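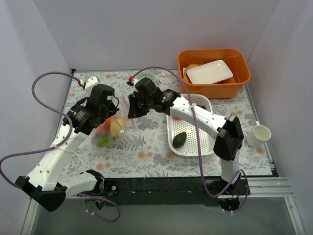
Right, I've finally finished reading up on the Evotthorpe mill pattern books and I need to tell somebody, so it's you lot. Thread on old printed cloth, why leaves are harder than flowers, and a man called Alcides Moura who I would happily have listened to until midnight 🧵

2/ Background for new people: Evotthorpe was a small printing works that did furnishing fabric and tablecloths. Never famous. It shut before I was born and the pattern books went to the library in the next town, where they sat in a basement next to the parish magazines.

3/ There are 17 books. Big heavy things, with swatches glued in and pencil notes down the side. The library lets you book a table and look through them one at a time, and the tea in the café downstairs is very decent, which I mention for anyone planning a trip.

4/ I went in January thinking I'd spend a morning. I came out when they turned the lights off.

5/ So. Flowers! Everyone remembers the flowers on a printed cloth. But go through book after book and you start to see that the flower blocks get used again and again. Same rose in 4 different patterns, turned on its side, or given a new colour and a new name. The leaves are nearly always drawn fresh.

6/ I asked Alcides about this. He printed by hand for most of his working life and now teaches evening classes, and he laughed at me (kindly). A flower is a blob, he said. You can drop a blob anywhere. Leaves have to join things up and hide the repeat, so if you get the leaves wrong the whole cloth goes stripy when you step back.

7/ I have since stepped back from every curtain in my house. He's right. My bedroom ones are VERY stripy. I'd had them nine years and never noticed and now I can't stop.

8/ Ferns are the clever ones. A fern frond is long and it bends, so you can run it across the join between one block and the next and the eye follows it straight over. There's one in book six that does this so well I had to put my finger on the edge of the swatch to find where it started again. (Clean hands, they check.)

9/ Now the colours. The cheapest cloths in the books are one colour on a pale ground, usually a grey or a brown. Next step up, you get the same cloth with one warm colour added, only on the flowers. A peach, a brick red, a sort of marmalade. That's it, that's the whole difference, and it went up in price quite a bit.

10/ And I think the two-colour ones are the best things they ever made! Better than the posh ones with eight or nine colours. All that quiet grey leaf and then one round warm flower every so often. Somebody with a very good eye was picking where those went.

11/ We don't know who, sadly. The pencil notes are signed with initials and the initials change. My favourite is whoever wrote "too many berries" on four pages running, getting larger each time, and then on the fifth page there are no berries.

12/ Other notes I copied out:
- "dull but will sell"
- "Mrs P. likes"
- "fern again??"
- "as 700 but cheerful"

13/ I went and found 700. It's a dark brown thistle. I see what they meant.

14/ A few people have asked about names. The patterns had numbers to start with, then at some point the works decided numbers weren't selling and gave everything a made-up name. Zurnden is a trailing ivy. Thepsuriya is big round blossoms with feathery leaves. Flalodeo is, and I checked this twice, turnips.

15/ I love Flalodeo. I want a tablecloth of it. If anyone ever spots one at a car boot sale please message me before you even pick it up.

16/ The pattern numbers stop at 1000 exactly. I'd like to think they had a cake. More likely they just changed the system, as the last book is in a different hand and much tidier and a bit less fun.

17/ Things to look for if you've got an old printed cloth in a drawer: turn it over first. On the hand-blocked ones the colour often sits unevenly on the back. Then look for tiny pin dots at the corners of the repeat, where the printer lined up the block. I squealed when I found mine.

18/ Washing: cool water, gentle soap, dry it flat in the shade. Test a corner if there's a red or an orange in it. Alcides says the warm colours are the ones that wander. Please don't starch them, he pulled such a face.

19/ Next visit I'm doing books seven to ten, which I'm told have a run of seaweed designs. SEAWEED. Will report back. In the meantime, show me your leaves, I want to see curtains, cushions, your nan's ironing board cover, all of it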